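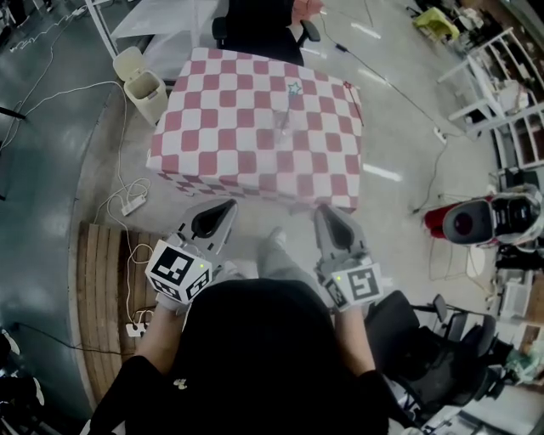

Photo: Sebastián Vergara

I bought the red and white checkered cloth for picnics and used it for one. Since April it has been on the square table in the back room, and I've stopped pretending it will go anywhere else.

The table came from a secondhand place in Baltasdale. It cost 16 dollars and the top had a burn mark on it, so it needed covering. The cloth is a bit big and hangs over the front edge. I thought about hemming it and decided I didn't care enough.

What I like is how it works with small things. We keep a few stars for the table, the kind you scatter around for a birthday. The red one nearly blends in with the checks. The one with the teal outline shows up much better. A clear cup is the worst thing you can put on this cloth. I have reached for the sugar and knocked the cup over twice, and once it was full.

Washing is simple. Cold water, no bleach, hang it up damp and skip the iron. Gholamreza Nazari, who lives downstairs, told me to put a little vinegar in the first wash to stop the red from running. I did that and the white squares are still white, though the red ones have gone a bit pink.

The rest of the room needs more work than the table does. The power strips are on my list. One is on the floor by the corner of the table and another is over on the wooden slats, and the cables wander between them however they like. I looked at a cable box from Rirari and it was more than the table cost, so for now I'm going to try clips along the wall. The beige trash bin can stay where it is. It has a swing lid and it's close enough to sweep crumbs into.

I'd also like a different chair. The black office chair is comfortable but it takes up a lot of space behind such a small table. Sebastián says he has a folding one in his garage that I can have if I come and get it. I'll probably go over on Wednesday after work. If it fits, the office chair goes back to the desk in the bedroom.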